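July 4, 2021
Dye notebook, madder and weld

Finally got the red I wanted! Three rounds of washed-out salmon, and this morning the Pristusden wool came out of the pot a proper brick red, the kind I had pretty much decided only other people got. Writing it all down now while my fingers are still orange.

Recipe as run: 100 g wool yarn, scoured the evening before, mordanted with alum and a little cream of tartar. 100 g chopped madder root, the Sisham lot, soaked overnight in cold water. I poured off the first soak water this time and kept it in a jar. That first water carries a lot of the yellows and browns, and I think leaving it in is what was dragging my reds toward salmon. I only changed one other thing, the chalk, so one of the two did it. Should have changed them separately, I know. I got excited.

Chalk: 6 g stirred into the pot. Our tap water is very soft and madder likes it hard. I had been skipping the chalk because the old notes from May say "no difference," but those notes were for the Nanier root, ground fine, and I don't trust the scale readings from that month anyway.

Heat: brought it up very slowly and kept it under a simmer the whole time. The thermometer clip slipped once and I caught it climbing, so the lid came off for a few minutes. Past a certain point the browns come out and you can't put them back. Held it two hours, then left the yarn in the pot to cool by itself. I lifted a strand every so often to look, which is bad practice and very satisfying.

Rinse ran orange for a while and then clear. Spun it out in the salad spinner (the dye one, with the tape on the handle, please do not take it back to the kitchen).

The weld pot was less of a drama but the color is gorgeous, a sharp lemon that almost hums next to the red. 200 g dried weld to 100 g yarn, a pinch of chalk at the end, and it jumped from straw to lemon while I was standing over it. I love that moment so much. I dipped half of that skein in the leftover indigo vat afterward, two short dips, and got a mossy green on one end and something closer to teal on the other. The uneven end is my fault – I let it float against the side of the bucket.

The second madder bath, same pot, fresh yarn, gave a soft coral. A third bath might still give a peach, so please don't pour it out! It has a plate on top.

Cotton is still the problem. The Fujimoto cloth strips took the tannin nicely and then came out of the madder blotchy, darker along the folds. I think I crammed them in. Next time a bigger pot and fewer strips, and I want them wetted out properly before they go anywhere near the alum.

To do:
Repeat the red with the chalk but keep the first soak water in
Repeat it again with no chalk and the soak water poured off
Light test, strips in the south window, half covered with card
Buy pH strips
Label the jars before I forget which brown one is which
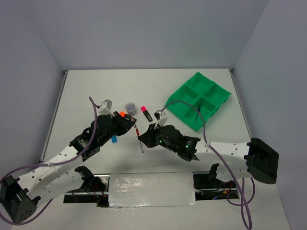
One more on the jars: the first soak water has already gone darker since this morning, so I'm going to try it by itself on a small skein of the gray wool before it turns. It smells fine so far, a bit like wet hay. If it gives even a decent tan I'll keep the soak water from every batch from now on, and I'll tape the sample in next to the coral.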